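Finally I want to write about how Genivaldo Vasconcelos got his role in the film "Guerra". He told it at the online talk on Saturday, August 28, 2021, and I made notes.

1/ He was not the first choice. He was not the tenth choice also. The director, Anderson Bezerra, saw 50 actors for the part of the older brother, and Genivaldo was number 26 on the list.

2/ After the first reading they told him his voice is too soft for a soldier. He went home and did not tell his wife for eight days.

3/ Then in July Bezerra called him again. The producers at Nonditz wanted a name from television. Bezerra wanted to hear the soft voice one more time, with the letter scene.

4/ He read the letter sitting on the floor. Bezerra asked for no second take. This is the same letter we hear in the film, after the bridge. I think it is the best four minutes in it.

5/ Someone asked about the music. He said the song at the end by Olex was added very late and he heard it first at the premiere, like all of us.

6/ My notes are six pages, I will type the rest tomorrow. My hand is tired.
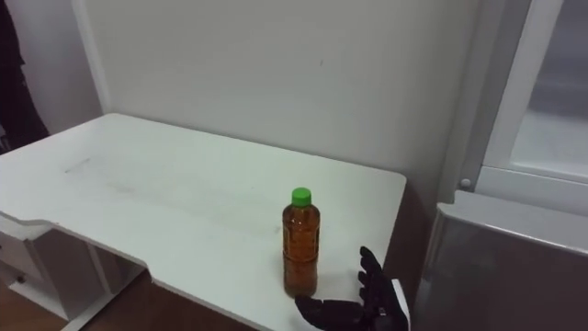 Bottle and desk, Saturday evening

7/ Small correction to post 3: it was the casting people from Illach who wanted the television name. Nonditz only paid. Sorry for the mistake.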